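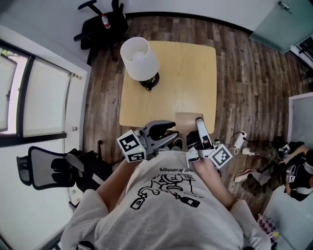

The condition report for Room 217 was due at the Menmont office before the keys changed hands, and Lindiwe Nkosi had left the lighting section for last. The form had a line for each fixture and a separate line for anything that plugged into a wall. The lamp was the second kind. It stood near a corner of the square table, a white drum shade over a round black base, and the base was glossy enough to show dust. She wrote "table lamp, one, shade white, base black." In the condition column she wrote "good." Then she crossed it out, as the previous report had also said "good," and Hendrik Zulu had been telephoning about the lamp since August.

His complaint was specific. The lamp dimmed in the evening. It did not flicker or go out. It lost a small part of its output over a period of 15 minutes, held there, and came back before he went to bed. He had replaced the bulb. He had moved the lamp to the other outlet. He had borrowed a meter from a man at Canpolat, the firm that serviced the elevators, and had recorded 123 volts at the wall before, during and after. The readings were attached to the file in Hendrik's handwriting, which was small and leaned to the left.

Lindiwe read the readings again and set the file on the seat of the office chair by the glass door, next to a bottle with a red label. She switched the lamp on. It was still daylight, and the lamp made no visible difference to the table. She switched it off.

The form allowed three causes for a lighting complaint: supply, fixture and occupant. Supply was excluded by the meter. Fixture was partly excluded by the new bulb. The office preferred occupant, and had said so in its reply to the first letter. The reply used the phrase "adaptation of the eye." Hendrik had underlined it and sent it back.

He came up at five with the key on a piece of string.

"You've tried it," he said.

"In daylight."

"It won't do it in daylight."

"I know. I have to record that I tried it."

He nodded and took the mesh-backed chair. He had packed his own things already and they were downstairs in the van. What remained belonged to Menmont: the tables, the chairs, the curtain rod, the lamp. He looked at the lamp as he might have looked at someone who had once owed him money and had now left the country.

Lindiwe asked him to describe the conditions again, in order. Curtains open or closed. Open. Door to the hall. Closed. Position of the lamp. Where it was now, except for the week when he had moved it to the dark table under the window, for a test.

"And the week under the window?"

"It didn't dim."

"That isn't in the file."

"It's on the back," he said.

She turned the sheet over. It was on the back. He had written the dates, the start and end times, and the words "no change observed" on each line. The office had copied only the fronts.

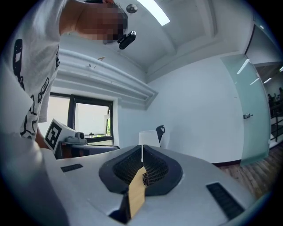

Room 217. The dark table below the window.

Lindiwe had a light sensor in her bag, a Keta, the pocket type with a dial. It was not part of the standard kit. She had bought it for photographing tile, which had been a large part of her work before Menmont. She laid it on the pale tabletop beside the lamp, and they waited for the sun to go down. Hendrik asked whether she was paid by the hour. She said she was paid by the report.

They talked about the van. He had it until nine. It had been rented with a full tank and had to go back with one, and the nearest station was on the wrong side of the river. He was moving to a place with ceiling lights. He did not offer an opinion on ceiling lights.

When the window had gone dark she switched the lamp on and noted the reading. She noted it again every few minutes. For a while it held. Then the needle moved down by one division. The room looked the same to her. She would have signed a statement to that effect. After 15 minutes the needle was down two divisions, and there it stayed.

"Is that it?" she asked.

"That's it."

She lifted the shade off the lamp and took another reading close to the bulb. It matched the first reading of the evening, taken at the same distance with the shade tilted. The bulb had lost nothing. She put the shade back. The table was still two divisions down.

She stood still and considered what else had been lighting the table. It took her longer than it should have. She walked to the glass door and looked through it. Across the hall a light had been left on, as it was on every floor, and the glass had been passing it into the room at a low level all evening. On the hall ceiling a small sign read REDUCED LIGHTING AFTER HOURS. The table under the window was farther from the door and got next to none of it.

She explained it to him. He listened to the whole of it with his hands on the black armrests.

"So the lamp is fine," he said.

"The lamp is fine."

"And I was right."

"The table got darker. Yes."

He thought about that. "Which box do you check?"

She looked at the form. Supply, fixture, occupant. There was a space below the boxes with room for one line, and she filled it in small capitals: HALL LIGHTING, ADJACENT, SEE BACK. She turned the sheet over and drew the two tables, the door and the window, with the readings next to each. In the condition column for the lamp she wrote "good" a second time, beside the word she had crossed out, and initialed the change. Make, from the label under the base: Valetti. Service life, from the same label: 2000 hours, which she took to refer to the bulb.

Hendrik signed where the outgoing tenant signs. The date line had been filled in that morning, Sep 14, 2026, and was still correct. He put the key on the table with its string and asked whether he could have a copy.

"Of the form?"

"Both sides," he said.

She said she would see to it herself. He went down to the van, and she sat with the lamp on until the needle came back up.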